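The Stick Drawer

Every kitchen has a thing its owner cannot stop bringing home. For some people it is mugs. For a cousin of mine it was fondue sets, and we don't discuss how that ended. In our apartment it is sticks.

I don't mean kindling. I mean spoons, spatulas, dowels, rolling pins too thin to roll anything, chopsticks long enough to fence with, and several tapered objects that came from a street fair with a name I wrote down and then lost. They are all made of wood, they all do something to food, and by last August they had filled one crock, one drawer and the gap beside the refrigerator where the broom used to live.

The trouble started with a mail-order outfit called Zirkomwood, which sells plain kitchen tools by the bundle. A bundle is cheaper than two spoons bought separately, so naturally I bought the bundle. Then I bought another one, in case the first got lonely. My household pointed out that we own 4 forks.

So this winter I did what magazines like this one are always telling people to do. I put a cloth on the big table, emptied everything onto it, and tried to work out what each piece was for.

The first pass took an evening and was humiliating. Of the 72 items I pulled out, I could name the purpose of maybe half without making something up. A flat paddle with one corner worn away turned out to be the best tool I own for scraping a pot, and I had been using it to prop the window. Two spoons were the same spoon. One handle had no head at all, and I had evidently washed it and put it back for years.

The second pass went faster, mostly because I quit asking whether I might someday need a thing and started asking whether I had reached for it since summer. The answer was usually no. The answer for the citrus reamer was no, and also that it smelled strange.
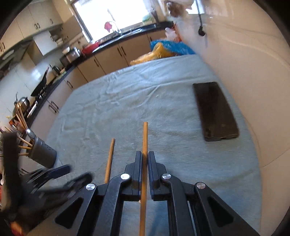 A dowel, a shorter stick, a dark board and the gray utensil holder, with the stove and sink behind.

What I kept is a short list. A dowel with a rounded tip stays, for flatbread and for fishing things out from behind the stove. The old dark board stays too. It is scuffed and worn along the edges, and I have tried replacing it with a handsome pale one from Graltitz that weighed as much as a toddler and slid across the counter like one in socks. The Graltitz board now holds up a plant.

The holder was the real argument. We had been getting by with a ceramic crock, deep and dark, in which damp handles go to grow fur. Something with holes in the sides lets air through, and it drains into the sink instead of onto your foot. It also has a limit. When the sticks start fanning out at the top like a bad bouquet, one of them has to leave, and I have agreed to this rule in front of witnesses.

Care is simple enough that I managed it. Wash by hand, stand them upright with the handles down, and rub in a little food-safe mineral oil when the wood looks thirsty. I had been told to do this every 7 days by a leaflet that came with the spoons, which struck me as a lot of commitment to a spoon. When it looks dry is fine. Sand down anything fuzzy. Throw out anything cracked, even if it was a present.

The giveaway pile filled a grocery bag. Part of it went to a neighbor who stakes tomatoes, and the rest to the Truvulura thrift shop, where the woman at the counter looked into the bag for some time before asking if I was a drummer.

I came home with a ladle. It was a dollar, and it's metal, so it doesn't count.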